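4.3 Before you start teaching

Controller paired, e-stop within reach, arm homed. If the status light blinks go back to section 2. Do not skip the homing, the Laller arm drifts overnight and every demo after that is off.

Leader hand: thumb loop first, then fingers. Strap snug. Squeeze twice to wake the gripper.

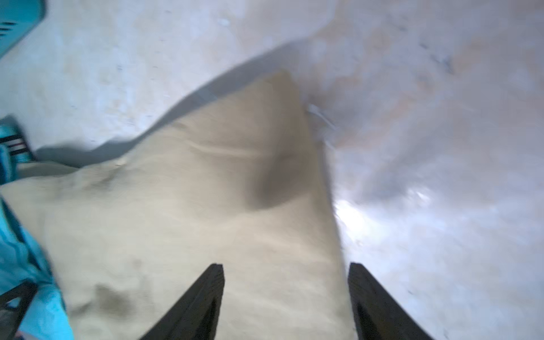 Teaching a cloth pickup (hand lead or remote)

1. Pick TEACH > NEW TASK. Name it. Short name, no spaces.

2. Bring the gripper over the cloth, fingers open. One finger over the fabric, the other just past its edge is fine for an edge grab.

3. Go down slow. Stop at light contact. Concrete floor doesn't give, fingertips chip.

4. Squeeze, hold, count two, lift straight up. Don't drag.

5. Move to the drop point, open, back off. Press SAVE.

6. Do it again. Move the cloth a bit each time, crumple it diferent. Same pose over and over teaches the arm one pose and that's it.

NOTE: Glare on a shiny floor can wash out the wrist view. Change the lamp angle, then run CHECK VIEW again.

CAUTION: Keep your free hand out of the gripper zone in hand-lead mode. Force limit is OFF while you lead.

4.4 Demos near walls and corners

Corners are where most bad demos come from. Metal strips, edges, baskets standing close. Take it at half speed.

1. Set SPEED to 50 or lower.

2. Come in from the open side. Never over the top of a basket.
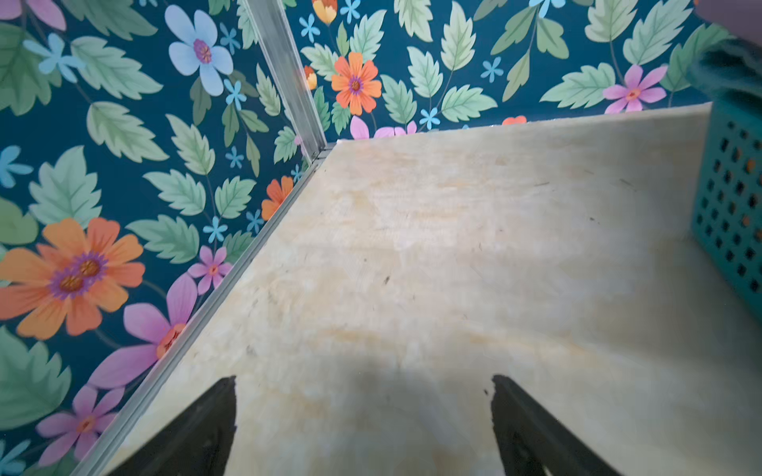
3. Keep both fingertips in view the whole way. Lose one, stop, back up, re-do from the last waypoint.

4. Don't let the fingers touch the wall. A bump gets recorded like any other move and the arm will repeat it.

5. End every demo in the same park pose. The trainer needs it too find the end.

NOTE: Busy patterns behind the work are OK. Leave them the same for the whole set though.

How many demos? 49 per task is the minimum the trainer takes. Fewer and you get error 237. Delete bad ones before you train, TEACH > REVIEW, long press.

Stuck on error 237 with enough demos saved: restart the Brandik controller, then ask Omolara Bako at the Tavley support desk.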